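# Replacement grip pads for a hand-held gripper: Paler textured set

2023-07-14

We bought these pads after the old smooth ones started to glaze. The gripper is used for picking small kitchen items, mostly chopsticks and spoons, and it had logged 2,000 picks on the originals. The Paler set cost 1,555 dinars with postage.

Fitting took me 40 minutes for both fingers. The old adhesive is the slow part. I scraped it with a plastic card, wiped the faces down with alcohol and left them to dry before pressing the new pads on. Do the left finger first and close the gripper against it to line up the right. Kieran Greenwood did his by eye and had to peel one off again.

Check the screws at the finger joints while you are in there. One of mine had worked a little slack. A quarter turn was enough, and any more made the finger stiff.
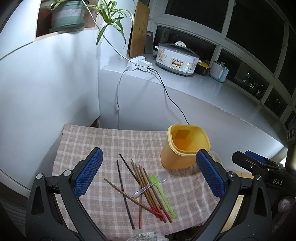
*Blue pads on both fingers, over the chopsticks and spoons.*

Grip is clearly better on thin round things. A single chopstick used to roll out as the fingers closed, and with the diamond pattern it mostly stays put. Steel spoons are fine if you take them by the handle. Glossy plastic is no better than before.

The pattern collects dirt. I brush it out with an old toothbrush after each session, dry, and wash it with soapy water once a week. Slavica Petkov uses compressed air on hers, which is quicker but lifted one corner of a pad.

After 494 picks there is slight wear at the tips and none elsewhere. The instructions are one folded sheet and don't say how long the adhesive needs. I left it overnight.

Four stars. I would buy them again, but I'd like a spare pair in the packet. Brastia sells a thicker version that I haven't tried.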